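Workshop > Notebooks > Textiles bench > Cloth folding

4/20/21

White cloth again. I had hoped to be on to the colored ones by now, but the white cloth and I have unfinished business, mostly at the corners.

For whoever picks this up after me: the cloths are the ones from the Skyrme order, bought as a lot of 200 because the price per cloth dropped to nearly nothing at that point and somebody upstairs likes a bargain. We use perhaps a drawerful. The rest live in the tall cupboard and fall on people.

Morning went on the starting heap. The Drirkden notes say to "drop the cloth naturally from a modest height," which sounds fine until you try it with two people in the room. My natural drop lands as a sort of collapsed tent. Emrys drops it like he's leaving a hotel. Neither of us could repeat our own, let alone each other's, so I've gone back to bunching it by hand and pulling one corner out flat toward the left. It's cheating a little, but at least it is the same cheating every time.
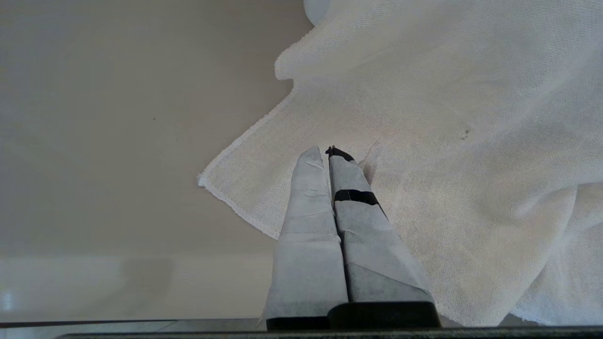
The corner matters more than the heap does. If it's lying flat, you have two straight edges to go by and you know which way the thing wants to open. If it's tucked under, you have a lump, and any edge you pick up is a guess. I've had folds where I was sure I had the hem and was holding the middle of the cloth by a wrinkle.

Notes on the weave, before I forget. It's open enough that a pinch takes up a small peak and the layer under it often comes along for the ride. Ironing helps for one fold and then the cloth goes back to its own opinions. Starch was tried in the Perkesow batch and I don't recommend it unless you want to fold crackers. Washing without softener gave the best grip of anything so far, and also the most lint. I am wearing most of the lint.

Hems: they fray. Not badly, but the corner gets fuzzy with handling and then it's hard to say where the edge ends and the fuzz begins. Trimmed the worst ones over lunch with the good scissors (the good scissors are back in the drawer, please leave them there). After about the third trim a cloth isn't square anymore and the half fold comes out with a smug little overhang along one side. I've put those in the rag bin. Anyone who takes them out again because they "look fine" can do the measuring.

Fold order, as it stands:
flatten the free corner
open the roll at the far side, away from you
smooth from the middle out
half, then half again, 4 layers at the end
stop there and leave it alone

The last step is the one I fail at. I keep patting it.

Opening the roll is still the slow part. Pull too low and the whole heap slides over as one piece, still rolled, looking pleased with itself. Pull the top lip and it comes up fine, then drops back on the corner I just flattened. Tried holding the corner down with a ruler. The ruler is now under the cloth. 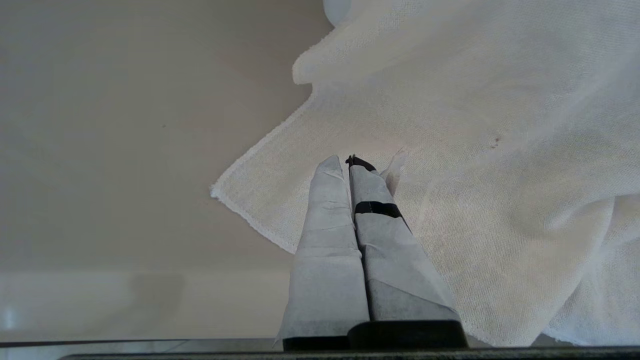 Emrys Penry read this over my shoulder and wants it on record that the roll opens perfectly well if you take it by the side hem and walk it around, and that he did it that way all through the Rirnness cloths without losing a single ruler. He also thinks the half fold should go the long way first. We tried his way after coffee. The side hem thing works, annoyingly. The long way first makes no difference that I can see, and he says that's because I'm patting it.

To do: wash the next 2 stacks, no softener. Ask whether the shelf in the tall cupboard can be lowered before May. Find the ruler's twin.

Recent entries
Starch: never again
Which drawer the scissors live in
Colored cloths, first look
Lint and where it goes
Tea towels, long way and short way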